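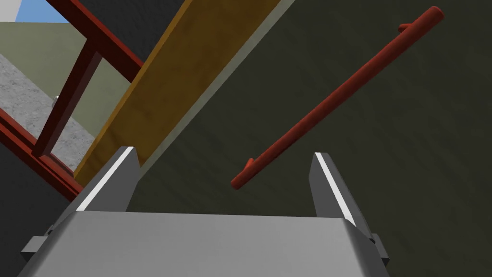

Pisik ward selection – was the vote valid?

Forum: Council and Parties
Started by millbank_reader, May 12, 2023

millbank_reader
The result from the Pisik ward selection is out. Bushra Ghauri beat Nizar Nimri by six votes and will be the party's candidate for the council seat in October. There were 185 ballots counted. Mr Nimri's side has put in a written complaint asking for the vote to be run again. They say 34 members from the Nullow end of the ward never got a ballot paper.

I am not a member of any party. I live on the Nullow side and I would like to know how this works before I am asked to vote for one of them.

tolley44
The rule is simple enough. You have to have been a paid-up member for six months on the day the selection opens. A lot of the Nullow people joined last winter after the bus route was cut. If they were short of the six months they were not entitled to a paper.

Grace_P
Some were short of it. Not all of them. My husband and I joined on the same form, on the same day, and paid from the same account. He got a ballot and I did not. I rang the ward secretary twice and was told it would be looked into. Voting closed and I had heard nothing.

tolley44
Then you have a fair complaint as one person. It doesn't follow that the whole thing should be thrown out.

Grace_P
With a gap of six votes I think it might.

hedge_end
I was at the count. Both candidates had someone watching and neither raised anything about the numbers on the night. Nimri shook hands with Ghauri and made a short speech. The complaint came in afterwards. I voted for him, by the way, and I still think he should leave it alone. We lost Pisik last time because two halves of the branch would not speak to each other.

millbank_reader
Who decides on the complaint?

hedge_end
District office. They can reject it, order a new vote, or take the choice out of the ward's hands and name someone themselves. They did that last one in Jumomora and half the branch stayed at home on polling day.

rvw_south
Jumomora was different. There the membership list had been altered after the closing date and the chair admitted it. Please don't put the two side by side when no one has accused Bushra Ghauri of anything. She doesn't keep the list. She has never held a branch office.

hedge_end
Fair point. I meant only what the district office can do, and I should have said so.

oldfordlane
What bothers me is that nobody outside the party can see any of this. Whoever they pick will very likely win the seat. So about 200 people settle who represents the whole ward, and the rest of us read about it later.

tolley44
You can join. It costs less than a takeaway.

oldfordlane
So could Grace, and look how she got on.

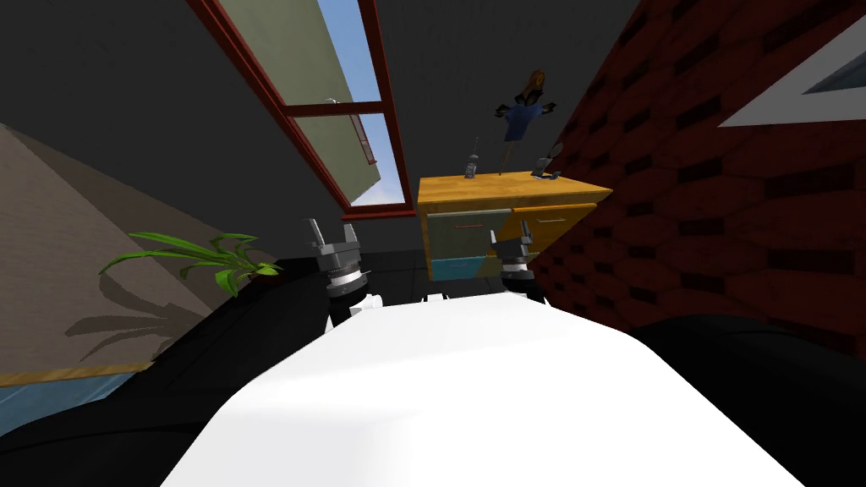 Render: a wooden cabinet and two grippers

Grace_P
I have now had a letter. It says my name was left off when the list was copied from the old system to the new one, and that "a number of members" were affected. It doesn't say how many and it doesn't say what happens next. I have sent a copy to the district office and one to each candidate.

tolley44
That changes things a bit. If it was a copying error and they know about it, they should publish the number. If it's three people the result stands whatever they would have done. If it's six or more it can't be left.

rvw_south
I agree with tolley44 on that, which doesn't happen often. I would still want the new vote limited to the same two names. If nominations are opened again we will be at it until the summer is over and there will be no leaflets out in time.

hedge_end
Reopening nominations would be a mistake. Afridi branch did it and ended up with four candidates and a row over the hall booking.

millbank_reader
Thanks, all. I have written to the district office as a resident to ask when they expect to decide. The reply says they will hear from both candidates first and can't give a date. I'll post again when I have one.

Grace_P
Please do. They haven't answered mine yet.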